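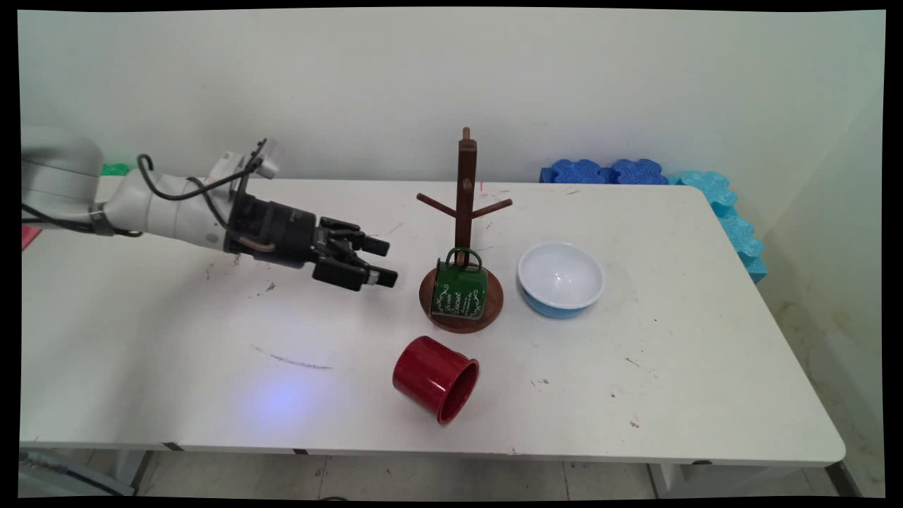
Mug trees: who still uses one?

helside_kate
February 22, 2024
I finally got a wooden mug tree and I love it way more than a grown adult should! Dark brown, square post, round base. My green enamel mug looks so good hanging off it, and my blue bowl gets to sit right next to it (white inside, sky blue outside, I'd eat cereal from it three times a day). Who else is on team tree?

gultus77
Posts: 1,388
Team shelf, sorry. Mugs on a tree collect dust on the outside and you knock them every time you reach past. I had one for 2 years and chipped my favorite.

vinczemom
Chipped enamel or chipped ceramic? Enamel is perfect for a tree, so light! I keep the heavy stoneware in the cupboard and hang the camping mugs.

gultus77
Ceramic. Fair point. Still team shelf.

pegleg_pantry
Posts: 957
Square posts are the best ones, mine is round and the arms have worked loose. Does yours tip if you only load one side? Mine holds 6 and I have to fill it like a seesaw, left, right, left, right.

helside_kate
No tipping so far but I've only tried the one light mug! Going to hang the big ones this weekend and see. Also oiling the base, any favorites?

vinczemom
Plain mineral oil, wipe it on, leave it overnight, buff it off. I redo mine every March.

gultus77
Beeswax. Oil gets sticky.

vinczemom
Only if you use too much!!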